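Bremonholm noon siren

The Bremonholm noon siren is an outdoor warning siren in the town of Bremonholm (population 3,481), sounded daily at a time that has only sometimes been noon. It stands on a steel pole behind the former Grukard Feed building and is operated by the town's public works department. A second, smaller siren in the neighboring village of Harju is often mistaken for it by visitors and never by residents of either place.

History

The siren was bought secondhand to call firefighters in from the fields. Its daily test was set for midday, when the town clerk could be relied on to be awake. Over time the test outlived the purpose. Firefighters were issued pagers, the fields became a subdivision, and the siren went on announcing lunch.

For most of its working life the signal was controlled by a mechanical timer that gained time in summer and lost it in winter. Local businesses adjusted. The bank on Truma Street kept a separate clock marked "Siren" beside the one marked "Time," and school lunch was scheduled by the former. 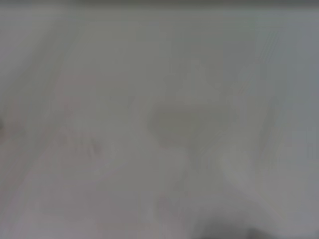

Soft gray and white tones, with a darker strip along the top.

Operation

The standard signal is a single rising note held for 20 seconds. A longer, wavering signal is reserved for severe weather, and has at times been set off by a squirrel. The town ordinance describes the sound as "clearly audible within the corporate limits," a standard it meets with several miles to spare.

The siren is silent on Christmas and during funerals, the latter by arrangement with the clerk's office. Requests to silence it for weddings are handled under the same form, with the word "funeral" crossed out.

Relocation dispute

When the feed store closed, a proposal was made to move the siren to the water tower on the Harju road. Supporters cited better coverage. Opponents cited the residents of the Harju road, most of whom were the opponents. The measure failed at town meeting by 14 votes after a discussion that was interrupted by the siren.

A compromise moved the daily test to 6 p.m. for a trial period beginning in December. Complaints roughly balanced, with half objecting to the new hour and half asking what had happened to the old one. Noon was restored the following spring, along with a digital timer.

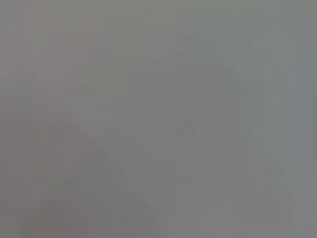 Faint rounded form against gray.

In local culture

The Bremonholm High School teams are known as the Sirens, a name chosen by student ballot. The first mascot costume was a mermaid, the result of a misunderstanding with the supplier, and it was kept. Dogs in the older part of town are widely said to howl a few seconds before the signal begins. No study has been made of the claim.

See also

Harju village siren
Grukard Feed building
Truma Street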